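Search this site
Enter keyword

Zolska 16 Handset: Incoming Unit Inspection Checklist, with Comments
Inspector: Giorgia Gatti
Date: 2025-05-04
Site: Praltstead bench
Unit status: retail, sealed on arrival

Mark each item Pass, Fail or Refer. Comments are required for Fail and Refer. Power must be off for sections 1 and 2.

1. Enclosure and display

1.1 Rear panel seated on all four sides. Pass.
1.2 No cracks or chips at camera cover glass. Pass. Hairline mark on the bezel ring, cosmetic only.
1.3 Display glass flush with mid-frame. Refer. Upper left corner sits slightly proud. A fingernail catches on it, a paper strip does not pass under. Recheck after the charge test.
1.4 SIM tray opens with standard pin and reseats without force. Pass.
1.5 Tray gasket present and not twisted. Pass.

2. Ports and openings

2.1 USB-C port free of lint and metal debris. Fail on first look, Pass after cleaning. Lint was packed at the rear wall of the port, unusual for a sealed unit. Reported to Flarnby as the distributor.
2.2 Port tongue straight, contacts even in color. Pass.
2.3 Earpiece and speaker openings clear. Pass.

Use a dry, nonmetallic brush with soft bristles for 2.1 and 2.3. Do not use compressed air on the microphone holes. Keep liquids off the bench until section 2 is signed.
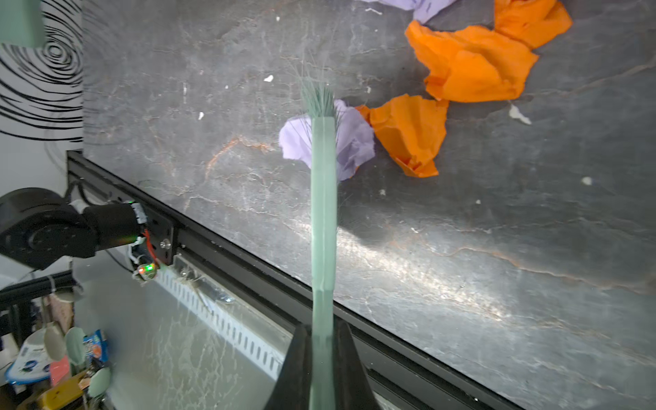 3. Battery and charging

3.1 Unit powers on from shipped charge. Pass.
3.2 Charger label matches the rating printed on the box insert. Pass.
3.3 Full charge with supplied charger, phone face up on the ceramic plate, no case. Pass. No shutdown, no temperature warning on screen.
3.4 Rear panel flat after charge. Pass. Straightedge laid both ways, no rocking.
3.5 Display corner from 1.3 rechecked. No change. Left at Refer.
3.6 Cable jacket and strain relief undamaged. Pass. The cable is stiff and will not lie flat, which is a complaint but not a defect.

4. Camera and sensors

4.1 All rear lenses focus near and far. Pass. The macro lens hunts in low light. The Quartey handset inspected in February did the same.
4.2 Burst test run until the phone stops or slows. Pass. 454 frames saved, 454 opened.
4.3 Flash fires and torch holds for the full timer. Pass.
4.4 Proximity sensor blanks the display during a call. Pass with bare glass. Fail with the screen film supplied in the box. Remove the film before use or trim it at the sensor.

5. Storage and data

5.1 Test set of 1,878 files copied to phone. Pass.
5.2 File count matches after restart. Pass.
5.3 Factory reset clears all test files and accounts. Pass. Reset took 881 seconds, longer than the Quartey.
5.4 Setup screen appears after reset with no account prompt. Pass.

Disposition
Accepted with one open item (1.3). Flarnby to confirm the allowed display step height in writing. Unit held at Praltstead until the reply is attached to this sheet.

Signed: G. Gatti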